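**Haltham students teach gripper to tidy a desk**

Students at Haltham College have spent the spring term working on a job most of them admit to avoiding at home: clearing up a desk. The robotics club, which meets on Tuesday evenings in the engineering block, is preparing an entry for the Erstead Schools and Colleges Robotics Day in March, where teams will be asked to pick small everyday items off a table and put them where they belong.

The club has 16 members this year, most of them studying engineering or computing, with a few from art and design. It is run by Rosângela Honorato, who teaches electronics at the college, with help from technician Conall Costello.

Teams at Erstead can choose between three events. Haltham entered the line-following race last year and finished sixth. This time the members voted for the desk event, in which each team gets six minutes to move items from a sheet of paper into trays. The organisers publish a list of the kinds of thing that may appear, such as pens, tubes, small bottles and ornaments, but the exact items are kept back until the morning.

"The race was good fun but by the end we were changing one number at a time and running it again," said Jucélia Godoy, a second-year student who is captain of the team. "With this one you have to think about what the thing is shaped like before you do anything."

The group is using a method in which a person first does the task by hand, holding a gripper with a camera fixed to it. Each attempt is recorded, and the recordings are used to train the program that will later control the arm. The students call their gripper Bemo, after a name one of them wrote on the parts box in October.

So far the club has recorded 170 attempts. Ms Honorato said the target before the end of term was higher, but she would prefer good recordings to a big number.

"We threw out quite a lot from the first fortnight," she said. "People were moving too fast, or they stopped halfway to talk to somebody. If you teach it from that, it learns to stop halfway too."

Members work in pairs. One holds the gripper and does the move while the other watches the screen and writes up the log. They swap after every ten attempts. The log is a paper one, kept in a ring binder, and has a line for each recording with the item, the starting position and a tick or a cross.

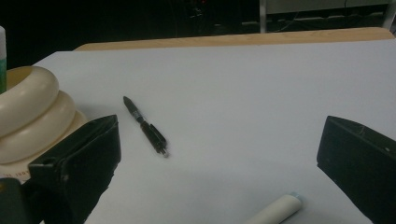

Pens have taken up more of the team's time than anything else. A pen lies very low on the table, so the fingers have to come down close to the surface before they shut, and the grip has to be across the barrel. Cleiton Pacheco, who looks after the recordings, said that pens pointing straight away from the gripper were dealt with early on, and those lying at an angle took another three weeks.

"You turn your wrist without thinking about it," he said. "Then you look at the recording and see you've turned it at the very last moment, and that's no good. So we all agreed to turn first and then go down."

The team now has a short set of rules taped inside the cupboard door. Start from the same height. Turn before lowering. Close slowly. Wait a second before lifting. New members read it through before they are allowed to record.

Round items bring their own problems, as they can roll when touched on one side. The students tried a soft mat under the paper, but the competition rules call for a plain hard table and the mat was put away again. They have instead been practising bringing both fingers in evenly.

Lighting has also been discussed at length. The hall at Erstead has tall windows along one side, and last year some teams found that programs which worked at eight in the morning were struggling by lunchtime. Haltham's students have been recording with the room lights on, with them off, and with a desk lamp placed in different spots. Mr Costello said he expected this to make more difference on the day than any change to the gripper itself.

"They'd all like to redesign the fingers," he said. "I've told them they can do that in the summer."

The arm the team will use in the competition was bought second-hand with a grant of £600 from Barros, a packaging firm on the Haltham industrial estate. Two of its engineers have visited the club this term. Jailson Brito, who works on the firm's packing lines, spent an evening looking at recordings with the students and suggested that they sort them by item before training, so that gaps would be easier to spot. When they did so, they found they had very few of tubes lying on their side, and the following session was given over to those.

Mr Brito said he had been pleased to see the students keeping a proper log.

"We have people at work who could do with that binder," he said. "When something goes wrong, the first thing you want to know is what you did last time."

In the latest trial, the arm was given ten items one after another, with no help from the students, and put seven in the right tray. Two of the misses were pens – in both cases the fingers closed just above the barrel – and the third was a small tube that was lifted and then dropped short of the tray. The trial will be repeated with items that have not been used in training, which the team expects to be harder.

Scoring at Erstead is out of 100. Up to 70 points are given for items placed correctly, and the rest go to a written report and a short talk to the judges. The art and design members have taken on the report and are drawing the diagrams by hand. Godoy will give the talk with Pacheco, and the two have been practising it in the canteen.

Each college may send a team of five, with one reserve. The remaining members will travel as spectators, and the college is laying on a minibus that leaves from the main car park at 7.15 am. Parents who want to come should let Ms Honorato know by the end of next week, as spectator places in the hall are limited. Entry is free.

The club is also holding an open session in the engineering block before the competition, from 4.30 pm to 6 pm on the last Tuesday before the event. Visitors will be able to try the hand-held gripper and see the arm attempt the desk task. Students from other courses are welcome and no experience is needed. Anyone who has unwanted desk items at home, particularly pens of different thicknesses, caps and small tubes, is asked to bring them along or leave them at reception in an envelope marked for the robotics club.

Glass items and anything sharp cannot be accepted.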